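Ticket: order confirmations not sending
Product: Unero Shop 2, mail add-on by Femico
Status: solved

Orders from the Cenditz store go through, but buyers get no email. The queue shows 98 messages stuck with error 500. Restarting the mail service changed nothing.
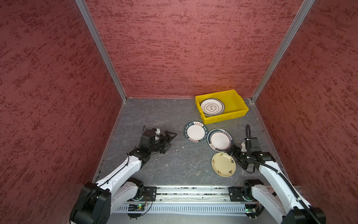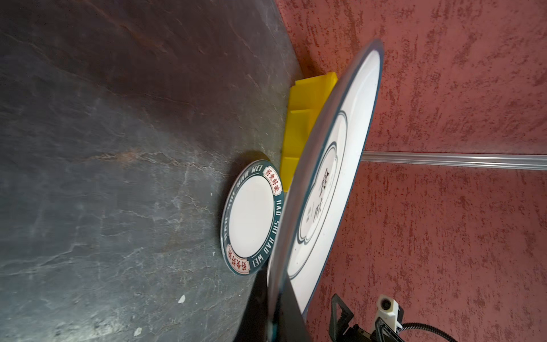

Attachments: yellow crate; plate with teal-green rim

Update, 2:15 pm: Found it in the log. The Gebreyes mail relay rejects any subject line over 800 characters, and our template was pasting the full item text into the subject. Changed the field to order number only and resent the queue. All 98 went out. Closing.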